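Nerasano Building Residents' Association
Minutes of the June meeting, ground floor meeting room, start 7:10 p.m.

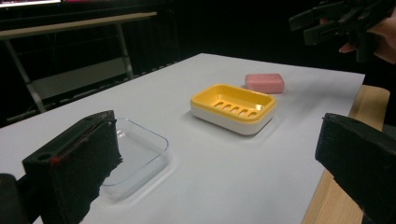 1. Minutes of the previous meeting
Approved with one correction: under item 4, "boiler" should read "booster pump."

2. Water pressure, upper floors
Kirnar submitted its inspection report. The pressure reducing valve on the east riser is out of adjustment, and the strainer upstream of it is clogged with scale. Kirnar's quote for cleaning the strainer and replacing the valve is $579, parts and labor included. Quote accepted. The east riser will be shut off for the work, starting at 10 a.m. Notice will be posted in both lobbies. West riser apartments are not affected.

3. Shared laundry room
The drain behind the second washer backs up during the spin cycle. Nedelcu has cleared the line twice this year and now recommends a camera inspection before any further snaking. Inspection approved. The second washer stays out of service until the report is received. Laundry hours are unchanged.

4. Bicycle storage
The request for a second rack was discussed. The fire lane width must be confirmed first. Deferred.

5. Entry door closer
Fondard replaced the closer arm under warranty. The door still fails to latch when the lobby windows are open. Fondard to be asked for a second visit and an adjustment of the latching speed. Residents are asked not to prop the door in the meantime.

6. Other business
Hallway lights on the third floor switch off after 15 seconds. Timer to be reset to 30.
Recycling bins: no change in the pickup schedule.

Meeting adjourned at 8:25 p.m. The date of the next meeting will be posted with the riser notice.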